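Speaker notes, "The box will not save you"
Talk on kitchen clutter, community room session, 40 minutes with questions

SLIDE 1. Title only

Wait for the chairs to stop scraping. Say who I am. I sort out kitchens for a living and I have been doing it long enough to be suspicious of most of what gets sold to people who want a tidy one.

Ask for a show of hands: who bought a storage container this year? Keep your hand up if you know what's in it right now. Let them look at each other.

SLIDE 2. What the box promises

The pitch is always the same. You have a mess on the counter, you buy a box with a lid, the mess goes in, the lid goes down, and you have a clean counter. Last February I went through the Tudamell catalog with a pen. Every kitchen in it had clear boxes, and every clear box had one kind of thing in it. Pasta. Lemons. I have yet to walk into a house where somebody owned that many lemons.

Read out the Clateck line: "See it, find it, love it." Then ask what "see it" means when the thing you need is under four other things. Clear plastic shows you the outside layer. That's all it shows you.

SLIDE 3. The mixed box

This is the real one, the one on your counter. A food container that stopped holding food at some point. Something long and black that may or may not be a tool handle. Something still in its plastic wrap. A folded paper that might be instructions. A card or packet stood up against the side.

Don't rush this part. People laugh because they own it. Ask what they'd call that box. If you can't name it in two words, it isn't storage yet, it's a delay.

(Riku Koyama argued with me about this at the last talk. His view: every house needs one mixed box and I should leave people alone. Fair point, give it a minute. My answer is one, fine. The woman in Bikar I went to see had 6, all with clip lids, all shut.)

SLIDE 4. The lid problem

I don't trust lids. A lid with clips is great for soup. For odds and ends it adds a job every time you want a pair of scissors: clip, clip, lift, dig. So people stop closing it, or they stop opening it. If it stays open, you bought a tray and paid extra. If it stays shut, you bought a coffin for batteries.

And look at how much counter the thing takes once the lid is flipped back. Nearly twice the footprint. Measure yours at home, open, before you tell me it fits.

SLIDE 5. What the counter is really doing

The box is the small end of it. The counter by the microwave ends up as the office, the charging station and the waiting room for recycling. Power strip, cables in a knot, an empty water jug that was going out yesterday.

I get asked for cable ties at this point. Skip them. Tie up a knot of cables you don't use and you have a neater knot of cables you don't use. Unplug each one, see who complains.

SLIDE 6. The 100 things claim

You'll have seen the challenge going around, get rid of 100 things in a weekend. Saeed Ranjbar did it and kept a list, and I'll give him credit for the list. He also bought back five of them. Counting things out the door tells you nothing about what keeps coming in.

SLIDE 7. What I'd do instead

Tip the box out on a towel. All of it.
Read the paper. If it's for something you no longer own, bin it.
Unwrap anything still wrapped and put it where it gets used. If you can't say where that is, give it away.
Wash the box and put leftovers in it.

That takes 5 minutes. If someone tells you it takes a weekend and an Annamalai drawer system, ask what they earn on the drawers.

Questions. Somebody will want to know about labels. Labels are fine. I've seen a box marked MISC in beautiful handwriting.

Leave the last slide up while people get their coats.
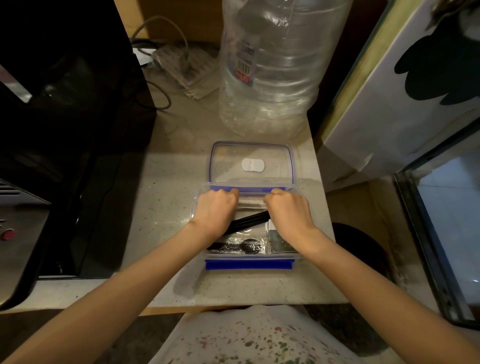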